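3.2 Handle temperature and grip comfort

Households in Stetden and Letside were asked to keep a cooking diary during July. Of the 31 households that agreed, 12 cooked on gas and the rest on electric hobs. Each was visited once, and the pan used most often was noted together with the material of its body and the form of its handle. Steel pans with dark, curved handles (Fig. 2) were common in both towns.
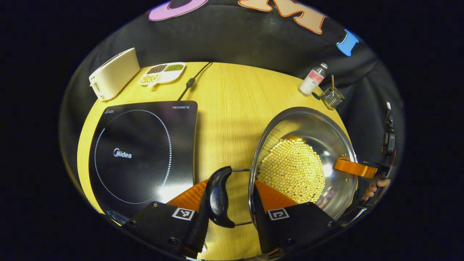
Figure 2. Round stainless steel pot with a curved black handle joined to the body by a wire bracket.

One Letside respondent objected that the diary asked only how hot the handle felt and left no room to say how heavy the pan was when full, although weight was her main reason for changing pans. The point was raised again in Stetden, and a weight question was added for the second round.

Comfort was scored from 1 to 9 at the moment of lifting. Diaries with fewer than 16 entries were left out of the analysis. Scores were entered separately for lifting and pouring, as the wrist is turned further in the second task. Differences between hob types are given in Section 3.3.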